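Plornley Food Share to Open Second Sorting Depot in Totness

Regional program will extend grocery support to 1,074 households

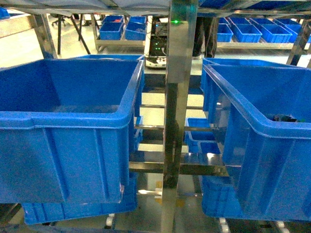 Blue plastic storage bins and a stainless-steel rack.

TOTNESS, September 4, 2025 – Plornley Food Share today announced that it will open a second sorting depot in Totness, extending its weekly grocery program to households in the southern part of the district. The new site will operate alongside the organization's existing depot in Plornley, which will keep its current hours.

The program currently supplies fresh and packaged groceries to 574 households. With the Totness depot in service, a further 500 households will be eligible to register, bringing the total to 1,074. Registration will open to residents of Totness and the surrounding rural addresses, and no referral from an agency will be required.

"Families in Totness have been travelling to Plornley for their groceries, often by bus and often with small children," said Behrouz Rostami, Executive Director of Plornley Food Share. "A depot in their own community shortens that trip and lets us offer more produce and dairy than we could send out by van."

The depot will occupy the ground floor of the former Bahrami furniture warehouse, leased for two years with an option to renew. Work on the building includes a new loading door, a walk-in cooler and an accessible entrance on the east side. Stokix, a regional wholesale grocer, has agreed to supply 1,000 kilograms of fruit and vegetables each week at cost.

"We have delivered to Plornley for a number of years and are pleased to add Totness to the route," said Tomás Moynihan, Director of Community Supply at Stokix. "Most of the produce will come from growers in the district, and the weekly order gives them a steady buyer through the winter."

Households will be able to collect groceries on two afternoons a week, with an evening pickup for people who work during the day. Home delivery will remain available to registered residents who are unable to travel. Those already enrolled at Plornley may transfer to Totness without submitting a new application.

The depot is scheduled to open in January. Collection times and registration forms will be posted at both locations before opening.

About Plornley Food Share

Plornley Food Share is a non-profit organization providing groceries and nutrition programs to residents of Plornley, Totness and neighbouring communities.

Media enquiries: Communications Office, Plornley Food Share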